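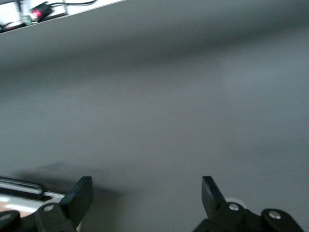 Recording a student recital, how do I keep the piano from drowning out the kids?

Asked Aug 26, 2018

Our music school (Lulano, ages 6 to 17, mostly voice and strings) does an end of term recital and I got volunteered to record it. Did the June one already. Result: piano huge, singers tiny, clapping so loud it distorts. Parents were polite.

Setup was a Grestar stereo recorder on a short stand, front row, right of the aisle. Auto level on. Upright piano maybe two steps from it, lid open. 26 kids on the program so no time to move stuff between acts. Hall seats 700 but we only fill the front part.

Budget small. Don't want to hang mics or run cable all over. Is it just placement or do I need to buy something? Next one is in a few weeks.

3 answers

Placement first. You were practically sitting in the piano.

Get the recorder up high, taller than a standing adult, center aisle, third or fourth row back. Tall stand, tape the legs. Close the piano lid and if the pianist allows it turn the piano so the back of it doesn't face the recorder. Uprights throw a lot of sound out the back, people forget that.

Then turn OFF auto level. That's your clapping problem and also why the quiet singers sound weird, it pumps up and down all night. Have the loudest kid play their loudest bit at warm up, set the level so the peaks stay well under the top, then leave it alone. Too quiet you can fix later. Distorted you can't.

I do our choir this way, wouldn't buy anything until you've tried it once.

Agree with above mostly. If you do end up spending, one extra mic for the singers only, on a stand a couple feet in front of where they stand, into the second input if your recorder has one (check, not all Grestars do). Record it as a seperate track and mix in a little underneath. Don't make it the main sound or you get every breath and page turn.

For small violins I'd skip it. They cut thru fine.

Also bring spare batteries and start recording early. Lost the whole first half at the El Sherbiny hall once becuase I pressed the button once and it was only in standby.

just use your phone, the Fliron app is free and sounds ok to me

Comment from asker: tried the high stand at rehearsal last night, lid closed, manual level. Way better already. Pianist not thrilled about turning the piano but she did it. Recorder does have a second input so might borrow a mic for the little ones. Thanks all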